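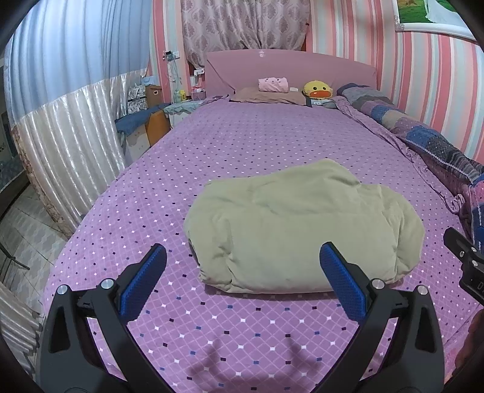 Let the old ferry be slow

I have now read the consultation leaflet on the future of the Nevevia four times, twice on dry land and twice aboard her, and I am still not sure what the new owners think a steamer is for. The leaflet says she needs to "meet the expectations of today's passenger". I was today's passenger on both occasions and nobody asked me about my expectations, which were a seat out of the wind and a cup of tea.

For those who have never made the crossing from Lotley to Dustdale, it takes an hour and ten minutes. The road bridge does the same job in nine. The company, Gunnlaugsson, regards this as a weakness. It proposes to take out the steam engine, put in a pair of diesels and cut the trip to 43 minutes, which is still far slower than the bridge and a good deal less interesting than the steam engine.

Osian Bowen, who speaks for the company and is always very civil about it, told the meeting in September that the engine room is "underused space". I went down to have a look. There was an engine in it. There were also two people with oil cans and a boy of about six hanging over the rail, who had to be removed at Dustdale by his grandfather. If that is underuse, I should like to see what they have in mind. The drawings suggest a gift shop.

I am not blind to the money. The boiler work was priced at a sum that made the whole hall go quiet, and coal does not get cheaper because we are fond of the smell. The Nevevia carried 2,839 people last season and is licensed for 200 at a time, so there were plenty of sailings on which a passenger could lie down full length on a bench. I did. But the company's own answer to empty seats is to charge more for a duller boat, and I struggle to follow the sum.

Noémie Hoarau made a better suggestion from the back row. Run fewer trips, she said, and run them when people are free: evenings in summer, and the early one for the walkers, who at present reach the pier at nine and find the first boat leaves at noon. It would cost the price of a new timetable. Mr Bowen wrote it down, or at any rate moved his pen.

They also want to rename her, by the way. The new name is to be chosen by the public from a list of three, all of which sound like bottled water.

Replies to the leaflet can be handed in at the ticket office on Lotley pier, which is open until four, or until the last boat has gone, whichever the wind decides. Mine is already in. I used the back of the form as well.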